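**Ticket status:** Open, awaiting parts
**Site:** Udalen Training Center
**Reported by:** Ha-neul Chae

The wall clock and bell controller lose time after each power cut. On April 19, 2025, the morning bell rang 15 minutes late. 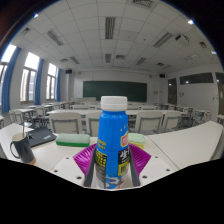 Sang-wook Yoon reset the controller and set the time by hand. The clock was correct until the next power cut, when it again fell behind. The backup battery was tested and did not hold a charge.
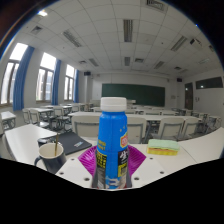 A new battery has been ordered from Drosora, with delivery expected in May. Until it is fitted, staff are asked to check the bell time each morning and report any error to Yi-an Kong.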